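Shared workshop's gripper project moves to wooden parts

Members of the Plollby shared workshop have begun the second stage of their home-built gripper project, known as Covo, and are now handling loose wooden pieces on a tabletop.

The group spent the winter on a hand-held version of the gripper, with a camera mounted on it so that members can record how small parts are picked up and set down. The same jaws are meant to go on a bench-top arm, which is still being put together from salvaged motors and printed brackets.

Costs stand at $1360, most of it for motors and a second-hand controller. Mollel, a local timber yard, donated a box of offcuts, and members paid for the rest out of workshop dues.

Early trials used foam cubes, which the jaws squashed out of shape. The pale, unfinished wood now in use includes rings, flat blocks and curved sections – shapes the group chose because they have to be held in different ways.

The workshop wants 80 recorded sessions before the arm is switched on, and has finished 40. A first showing is planned for the Kernness makers' fair in December. Drawings and a parts list will be posted on the workshop's page once the wrist joint has been redesigned. The workshop is open to visitors from 2 p.m.
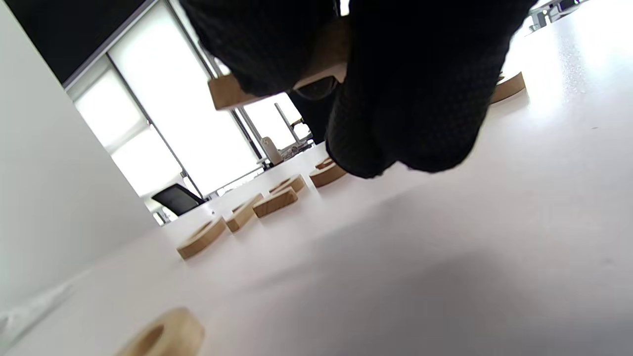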